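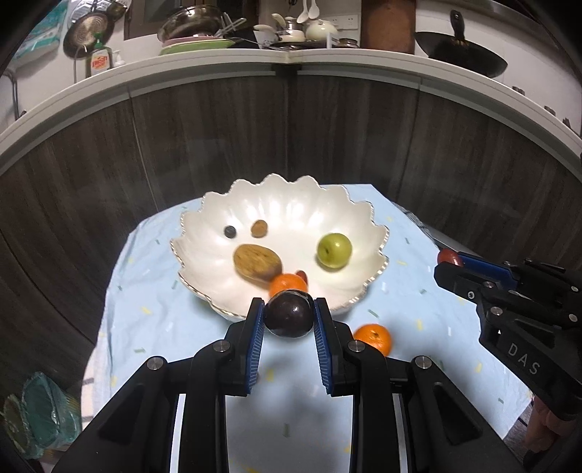
Does a "best before" date tell you when fruit has gone off?
It tells you how long the packer is willing to stand behind the taste, and in most of the cases I looked at it said very little about whether the fruit could still be eaten.

Best Before What? Date labels on loose and packed fruit
Nayeli Pacheco, second-year project, food and households module

I started this project in February expecting to write that date labels cause waste and should be scrapped. That is what the leaflets say, and it is what most of the articles on our reading list say too. I am less sure now, mainly of the leaflets.

The claim usually goes like this: people see a date, trust it more than their own nose, and bin good food. It sounds right. But when I went looking for where the figures came from, many of them rested on asking people what they threw away last week and why. I can't remember what I threw away last week. I doubt the people in those surveys could either, and "it was past its date" is a more comfortable answer than "I bought too much and forgot it".

My own survey has the same fault and I won't pretend otherwise. I put a short form through 332 doors in Drorkmont and got 30 back. People who return a form about food waste are probably people who already care about food waste. Still, the answers were odd enough to be worth setting down. Most of those who said they "always" followed the date on packed fruit also said they ate loose fruit until it looked or smelled wrong. The same plums, in other words, were judged by two different rules depending on the bag.

I also kept a diary at home for 3 weeks. We are a house of four and we shop at Astura, which prints a date on nearly everything, and at the Heitmann market stall, which prints one on nothing. We threw away fruit from both. What got thrown out was whatever had been at the bottom of the drawer — the label hardly came into it. My housemates knew I was writing it all down, so we may have behaved better than usual.

The Detness scheme, which persuaded several shops to drop dates on apples and pears, is often quoted as a success. Its report runs to 3,000 words and gives no figure for waste before the change. Without one I can't see how anybody knows what improved.

What I would do differently: weigh the fruit, use more than one house, and not tell the housemates until afterwards, if the ethics form allows it.

Handed in 2019-07-28. Diary pages and the blank survey form are in the appendix.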